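Search this site
Enter keywords
Go

Dellton Brush and Ink Room
Progress report to the Flustonley Community Fund
23/01/2021

The grant of $3310 was paid to us in full and this report covers the first half of the project. Most of the work so far has been setting up the room and replacing worn equipment. Classes are running and the second term is open for enrolment.

The room was painted before anything was moved in. We had planned on white, but the hall had blue-green paint left over and we took that to save the cost. The money went towards paper. We bought practice sheets in packs of 80 from Grasso, and they have held up well with beginners, who use a lot of water.

Storage of the brushes was the main problem raised in our application. They used to be kept in jars, often put away damp with the heads up, and we were throwing out good brushes every term. They are now rinsed and hung on racks with the tips down. The racks are second-hand, dark wood with carved ends on the top bar, and came from a member's family at no charge.

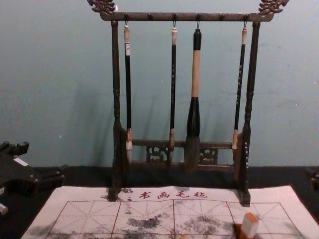 Iolo Wogan has written a one-page sheet on washing and hanging, and a copy is taped up beside the sink. New students go through it in their first class. A few of the older members still prefer to take their own brushes home in a roll — we have left that up to them.

Spending to date is under budget. The largest single item was the tables, followed by paper and ink. We have put $300 aside for replacement brushes and have not needed to draw on it yet. Delivery of the felt mats from Lundasov was late, so the first five classes used old blankets cut to size. The mats have since come and are the right colour and thickness.

Still to do:
Fix the light over the back table
Label the ink cupboard
Book the hall for the March display

The display will show students' work from both terms. We would like to ask whether the Fund wants its name on the printed program, and in what form. Please let us know before we send it to the printer. Receipts are attached in a separate file.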